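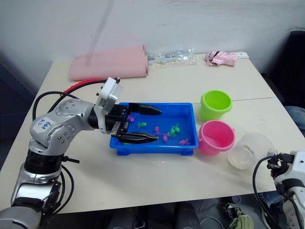

The left arm over the water tray at the Pristdale workshop.

PRISTDALE, February 24, 2019 - I spent my Sunday watching two robot arms go fishing for bath toys, and I'd do it again next week!

The folks at Astus have been trying out grippers, and the question this time was pretty simple: do plain two-finger grippers cope with small plastic toys in shallow water, or do you need something softer? They had both arms set up at one table, one on each side of a blue basin (pink and green toys, a couple of little buckets next to it), and ran 15 tries with the standard black fingers and 15 with a padded set they call Evel.

The standard fingers brought up 11. The padded ones managed the same number, which got a groan out of everybody, me included. Where they differed was time. Evel was slower on nearly every grab, and it let go late, so a toy would hang there for a second over the bucket before dropping in. 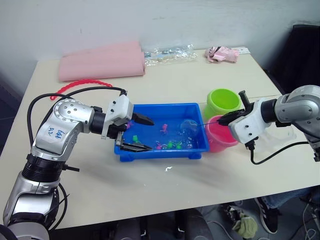 Waldemar Marciniak wasn't ready to blame the fingers. He told me the camera was the weak spot all day, that glare off the water was throwing the aim by as much as 3 millimeters, and that he'd want to fix the lighting before anyone spent money on new grippers.

Fair enough, though I have to say I liked the scoop best. Give an arm a clear plastic scoop with a handle and suddenly the aim matters a lot less (the scoop runs weren't scored, sadly).

Next up is a round with an Iwasaki controller in place of the current one. Damian Sikora is hoping to have all the numbers posted by August.

Print this story | E-mail this story
15 shares | 2 comments

Recent items
Evel finger pads: first look
Pristdale workshop adds a second arm
Which camera for wet work?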